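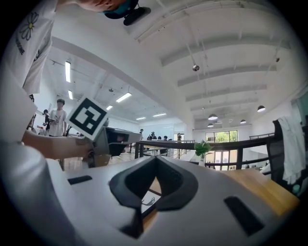

Tuesday, at the desk. Daisy T-shirt, chair behind.

Umdale seed house notebook – May, Tuesday

In at 7. Vents still shut from last night, glass dripping on the inside. Opened the roof vents first, then the side louvers on the path side, left the door for later as the wind was straight at it. Whoever closes up tonight please leave the first roof vent open a crack. It's May, they can take it.

Damping off

More of it. The Urnari tomatoes are the worst, whole patches lying down at the soil line, stems pinched and brown like somebody squeezed them with tweezers. Peppers next to them fine. Basil fine apart from one corner. So it's not just the house being damp, or not only that.

What the bad trays share:
– sown thick (my fault, I was rushing)
– Campos mix from the bag that had been open since winter
– on the heat mat too long after they came up
– watered from the top with the can

What the good trays share:
– Campos mix as well, but from the new bag
– bottom watered
– moved off the mat when the first leaves opened

Too many things different to say which one did it. Should have changed one at a time. Would like to blame the old bag but the pepper tray that also got the old bag is standing up straight, so.

Threw out the worst of the Urnari, mix and all, in the trash and not the compost heap. Please dont tip it on the heap. Scrubbed the trays in the sink, bleach water, rinsed, left them upside down on the slats. Sink drain is slow again.

Test set up today

Four trays no, that's silly, we don't have the mat space. Two trays. Both Urnari, same packet, both sown thin, both new bag.
Tray A – top watered with the can, fine rose
Tray B – bottom watered, sits in the tray liner for 20 minutes then lifted out to drain

Everything else the same. Same end of the mat, swap them left and right every morning so neither one gets the warm side. The Fonditz mat has a warm side, I'm sure of it now, put my hand flat on it and the cord end is hotter. Would explain why the cabbage came up like a ramp.

Vermiculite on top of both, thin layer. Labels in pencil this time. The marker ones from last month have all faded to nothing and we have a full shelf of mystery squash.

Water

Can left in the house overnight so it isn't ice cold out of the tap. Do that every time. Checked the rain barrel, smells like a pond, green down the sides. Not using it on seedlings. Okay for the big pots outside and the rhubarb.

Note to self the hose timer on the bench line is set wrong. It came on while I was standing there with the sowing notes and got the bottom half of the page. Copied what I could read. Timer now off, water by hand until I have read the booklet.

Temps

Midday thermometer by the door said 90 and that was with everything open. Too hot for lettuce, no wonder it's sulking. Hung the old shade cloth over the south side with clothespins. Looks terrible, works ok. By mid afternoon the benches under it felt a lot better and the lettuce had stopped flopping.

Two thermometers don't agree. The one on the post reads lower than the one by the door. Could be the spot, could be the thermometer. Put them side by side on the bench tonight and see.

Mat thermostat – probe had slipped out and was lying on the bench in open air, so the mat was heating and heating trying to catch up. Pushed it back into the mix in the middle cell and taped the wire to the tray edge. Might be half our problem right there. Anyone moving trays, check the probe goes with them.

Potting on

Peppers into bigger pots, all of them. Roots nice and white, circling a bit. Buried them to the same depth as before, no deeper. Fed nothing, the mix has enough in it to start.

Squash (mystery) also potted on as they were lifting themselves out of the cells. Cucumbers left another few days, stems are like thread.

Tomatoes that survived – pricked out into single cells, held by the leaf, dropped in up to the seed leaves. Lost one, snapped clean. Fan on low at the end of the bench, pointed past them and not at them. They should wobble a little and thats all.

Slugs. Under the bench, behind the stack of saucers, fat ones. Moved the saucers outside. Copper tape on the legs is peeling on the back two, need more, on list.
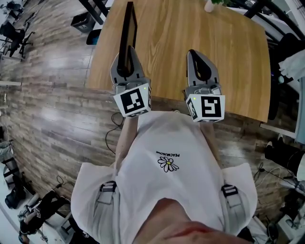
To get

Copper tape
Fine rose for the second can, the old one spits
Pencils, plural
Drain thing for the sink
Campos mix, small bags this time so they don't sit open
Clothespins or proper clips for the shade cloth
Yellow sticky cards – fungus gnats on the basil, a few, came up in a little cloud when I moved the tray

Tomorrow

Swap A and B first thing. Look before watering, lift the tray and feel the weight, don't just water because it's morning.
Write down any that have fallen over and where in the tray.
Resow Urnari into the clean trays once they're dry. Only 3 weeks behind where we wanted, can live with that. If they're late they're late, there are always plants for sale in town.
Sweep under the mat bench, old mix everywhere and I bet that's where the gnats are coming from.
Ask if anyone still has the Fonditz booklet, the thermostat has a second dial and I have no idea what it does. Haven't touched it.

Later, 6 pm

Closed louvers, left the first roof vent open a crack. Door shut. Shade cloth left on. Thermometers side by side on the potting bench, don't move them. Mix in tray A already looks darker on top than B but that's only from the can. Fan still running.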